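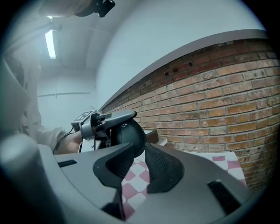

## Blackwood Community Kitchen: second progress report

Prepared by Ajith Salian for the Cekico Fund, 9 February 2023

### Where we are

Your reporting template asks for "a headline achievement in one sentence," so: the kitchen is open, it serves lunch, and people come back. I had a longer sentence but the box only holds so many characters.

Since the October report we have served 3,000 lunches. The target in the grant agreement was 1,410, a number I came up with late at night while filling in the application, and I'd ask you not to read too much into how far we have gone past it. I guessed low. My first draft guessed lower.

The sign-in book has 258 different names in it. One of them is Mickey Mouse, who has been in twice and had the lentil soup.

### The stove

You will remember the stove. It took up most of the last report and two phone calls. The secondhand range we bought from Drukell arrived with four burners that lit and two that made a clicking noise, and Drukell's position for several weeks was that clicking was normal. They have now replaced the igniters at no charge. All six burners light. The oven runs hot on the left side, so the cornbread goes on the right and anything that could stand some extra color goes on the left. We have written this on a strip of tape on the oven door, and we consider the matter closed.

### Menu

The original plan had a four-week rotating menu with a nutrition sheet for each dish. It lasted until the first big produce donation, which was cabbage. We had cabbage soup, cabbage and noodles, stuffed cabbage, and a slaw that divided opinion. The rotating menu is now a list of 11 things we know how to make, and Somtochukwu Igwe, our lead cook, picks from it on the morning depending on what is in the walk-in.

Her peanut stew is the most requested dish by a wide margin. It has its own allergy notice, its own pot and its own ladle, which is chained to the shelf after an incident with the minestrone. No one was hurt. We threw out the minestrone.

### Training

The agreement commits us to a food safety course for everyone who handles food. All of the regular crew have passed except me. I got the question about cooling rice wrong, and have since been reminded of it whenever rice is cooled. My retest is booked for next month.

The knife skills class has been more popular than I expected and has done wonders for the size of the carrots. They used to come in all sizes, including whole.

### Spending

We are under budget on food, over budget on dish soap, and exactly on budget for rent, where I can take no credit. The full spreadsheet is attached. Two lines need explaining:

- **Equipment repair** looks low. Drukell covered the igniters, so we would like to move what is left to a second reach-in freezer. The current one closes if you lean on it.
- **Software** looks high. We paid for a year of Navisard to schedule shifts. It sent everyone a reminder for a shift at 3 a.m., and two people showed up. We have gone back to the paper chart on the fridge and asked for a refund. Navisard has replied with a survey.

### What has not gone well

Evening meals have not started. The agreement says they would be running by now, and they aren't. The hall is booked most evenings by the choir and the karate class, and neither is keen to share with frying onions. We have been offered one evening slot beginning in spring and would like to accept it, which would mean reporting on one evening a week where the agreement says two. I'd appreciate a written yes or no on that before we print any flyers.

The feedback box has also been a letdown. It contained nine comments, of which four were about the chairs. The chairs came with the hall. They are bad chairs.

### Before the next report

- Buy the freezer, if the budget move is approved
- Start the first evening meal
- Retake the food safety test (A. Salian)
- Finish the written recipe for the peanut stew, which at present says "enough" five times
- Get felt pads for the chair legs

Receipts for the quarter are in the shared folder in date order, apart from the produce ones, which got damp and are in the order they dried.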